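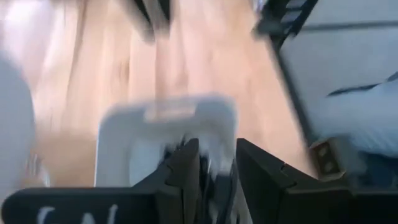

*White plastic piece with rounded corners, behind the gripper fingers.*

**27 Aug 2026 – charging fault, twin-cylinder road bike, export order for Noltwood**

Picked up from Renu's handover. Complaint is a battery that goes flat on short trips. Bike starts fine off the bench supply. Battery was swapped by the previous shop in May and holds a charge on its own, so I left it alone and started at the stator.

Stator, engine off, connector unplugged:

- Resistance between phases is even across all three pairs. No pair stands out.
- No continuity from any phase to ground.
- Connector housing slightly browned on one pin. Pin still grips. Cleaned it and marked it with paint pen.

Stator, engine running: AC output climbs evenly with revs on all three pairs. I am calling the stator good.

Regulator/rectifier is a Plutine unit, not the original. Diode check is normal both ways on the bench. On the bike the charging voltage is fine cold, then sags once the fins are too hot to touch. Let it cool and the voltage came back. Repeated once with the same result.

Before blaming the regulator I did voltage drop on the wiring, engine at fast idle, headlight on:

- Positive side, regulator to battery: 460 mV. Too high.
- Negative side, regulator to battery: 100 mV. Would like it lower but can live with it.

The positive side loss is mostly at the main fuse holder. The blade terminals have gone loose and the plastic around one of them is soft. Harish checked it with his own meter and agreed. He thinks the heat sag and the fuse holder are separate faults. I think the bad joint makes the sag look worse than it is, but I don't have a measurement that proves it either way.

Work done:

1. Cut out the fuse holder back to clean copper. Strands were dull for almost 9 mm on the battery side, so took it back past that.
2. Crimped in a sealed holder from the Sisodia box. Heat shrink with adhesive, both ends.
3. Removed regulator, scraped paint from the mounting face, thin film of thermal paste, refitted with new bolts.
4. Cleaned the engine ground and the frame ground. Frame ground had paint under the ring terminal – probably since the respray.

Not done: retest hot. Ran out of extraction time in the running bay.

Open items:

- Repeat both voltage drop readings at the same revs and with the same load. Write the revs down this time, I did not.
- If it still sags hot, fit the Vikine regulator from stock and compare. There are 2 on the shelf. Check the connector first, the lock tab on the Vikine plug is on the other side.
- Renu to ask Noltwood whether the heated grips were on during the short trips. They are wired straight to the battery and would change the picture for a rider doing low speeds in town.
- Shipping paperwork stays on hold until the hot test passes. Do not drain the fuel yet.

Old fuse holder is bagged and tied to the job card. Torque for the regulator bolts is penciled inside the card as well, the printed sheet has the wrong model year.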